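Category: Workshop Tips > Robot Arms at the Bench
Last updated: September

Tabletop arm tips: good habits for a shared bench

We've had arms on the benches at Borthorpe long enough now to have made most of the mistakes going, and I love these machines more every month. What follows is the set of house rules we work by, with the reasoning where it isn't obvious and a few tips that have crept in from the kitchen drawer (you'd be amazed how useful a kitchen drawer is). Take what suits your own bench and leave the rest.

Start with the paperwork, such as it is. Read the maker's safety section before you plug anything in, all of it, including the dull bit about mounting bolts. If you're using the arm at work, somebody has to do a proper risk assessment for the whole set-up: the arm, the gripper, whatever the gripper is holding and the people nearby. A gentle arm holding a craft knife needs a very different assessment from a gentle arm holding a sponge! Ours lives in a plastic sleeve at the end of the bench and gets redone whenever we change the tool.

Stop button first. Put it where your hand falls naturally when you're standing in your usual place, and never on the far side of the arm, where you'd have to reach across to get it. We press it on purpose at the start of every session and check the arm really does stop. It takes seconds. Find out beforehand what your own arm does when it loses power, too, as some lock their joints and some sag, and a sagging arm can come down on whatever is underneath.

Speed next. Any new movement gets run at 5 per cent, then again a bit faster, and only then at working pace. Going straight to 100 per cent is banned here, however sure you feel. Yevdokiia Harasym wrote that rule on the inside of the cupboard door in marker pen and it has never been rubbed off.

Mark out the reach. Move the arm slowly to its furthest points and run masking tape along the floor or bench a hand's width beyond them. Mugs, phones and elbows stay outside the tape while the power is on. Long hair tied back, lanyards off, sleeves rolled up.

Now for practice pieces, which is my favourite part. Begin with things that are light, plain and have no sharp corners. Blocks are lovely because they sit still. Balls are harder and teach you far more about lining up the fingers. Give the arm somewhere shallow to put things, so the fingers aren't diving down between high sides.

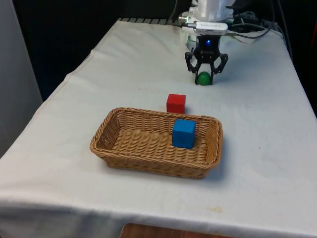
Do I need to keep clear of the arm if it's sold as safe to work beside?
Treat it with the same respect as any other powered tool. That kind of label depends on the whole job, including the speed, the load and the shape of the gripper, so keep your hands out while it's moving and only reach in once it has stopped and you've made sure it can't start again.

Cloths are worth a word. A plain cloth softens the knocks, cuts down glare and stops small parts skating about. Smooth it out by hand and keep it well away from the joints. For anything with moving fingers I like a heavy cotton one, and an old tablecloth does beautifully. Clip it underneath if it creeps. Wash it without fabric softener, which leaves a slippery finish.

Cables come next, and they deserve more love than they get. Leave enough slack for the arm to reach everywhere it needs to go, then run it through the full set of movements by hand or at crawling speed and watch for snagging. Soft hook-and-loop ties are kinder than plastic ones, and you can move them when you change your mind. We check ours every Friday, along with the bolts on the base.

Wiping down: power off and isolated, then a barely damp microfibre cloth on the casing. Nothing sprayed directly, ever. Rubber fingertips pick up dust and lose their grip, so wipe those more often and swap them when they go shiny. For lenses, use a proper lens cloth, and please don't use your jumper.

Our two benches, Goretti and Stendum, each have a notebook on a string. Write down every odd noise, every unexpected stop and every near miss, even the silly ones. We've got more than 11 pages in the Goretti book, and it's the first thing I'd hand to anybody new. Leave your initials by each entry so people know who to ask.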